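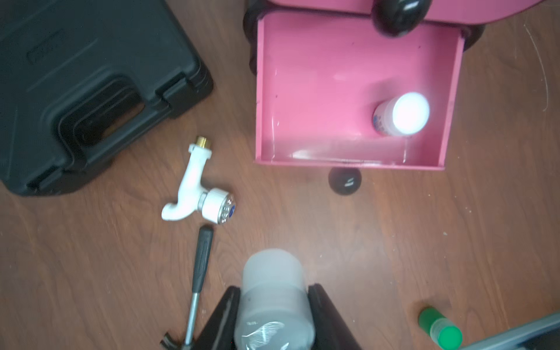 Eyerusalem Tefera on tuning, tape and the second Luvance record

Eyerusalem Tefera recorded the first Luvance album in a rehearsal room with one working radiator. The second, "Zaltgate", was made over 30 days in November, in a former grain office with a stone floor, and it sounds like it. The reverb on the drums is the room. The reverb on the voice is a stairwell two doors along.

"We measured the stairwell before we booked the place," she says. "The decay was a little over two seconds at the bottom and shorter at the top, where there is a carpet. I sang most of it from the fourth step."

Luvance is a trio: Tefera sings and plays a Juvden organ, Roel Brouwer plays bass, and Carla Azar drums. The organ is a two-manual transistor model that drifts sharp as it warms up. On the first album they retuned it between takes. This time they left it on overnight and tuned everything else to it each morning.

"It settles at nearly nine cents above concert pitch," Tefera says. "Roel has a fretted bass, so he can follow. The guest players were less pleased."

The guests were Jhosep Carhuamaca, who plays charango on two songs, and a clarinettist who asked for no credit. Carhuamaca's parts were recorded last and in one afternoon. He was given rough mixes without vocals and told which key the organ was claiming to be in.

Nine songs made the record. The longest, "Teshome", runs past eight minutes and has no chorus. It began as a pedal exercise: the left foot holds a low D while the right hand moves through a five-note scale, up and then down, in groups of seven.

"I practised it at 47 beats per minute for most of a winter," she says. "That is slower than the dial on my metronome goes, so I set it to 94 and ignored every other click. When we played it together Carla wanted it faster. We tried it at 60 and it became a different piece, and I did not like that piece."

Azar's drum part on the song uses brushes, a floor tom and no cymbals. Two microphones were used on the kit for the whole album, one overhead and one by the bass drum, with a third out in the corridor that was kept on five of the songs.

Panagiotis Grgić engineered and mixed. He worked to an eight-track tape machine, then transferred to a computer for editing. Tefera is plain about how much editing there was.

"People hear tape and assume we played it straight through. There are joins. On 'Low Window' the second verse is from another day, and the organ is a hair flatter. Panagiotis offered to correct the pitch and I said leave it."

The vinyl master was cut at a lower level than the digital one. With "Teshome" closing side two, the groove gets close to the label, and the first test pressing had audible distortion on the sung consonants. They moved the song to open the side and cut it again. The digital running order was changed to match.

Asked about the words, she is brief. Four of the songs are in Amharic and the rest are in English. No translations are printed on the sleeve.

"I wrote them, took them out, put them back and took them out. The lines are short. In English they came out twice as long and explained too much."

The first pressing is 100 copies, sold at concerts. Luvance will play the album in order, with Carhuamaca joining for his two songs, on Tue 4 May. The organ will be switched on the night before.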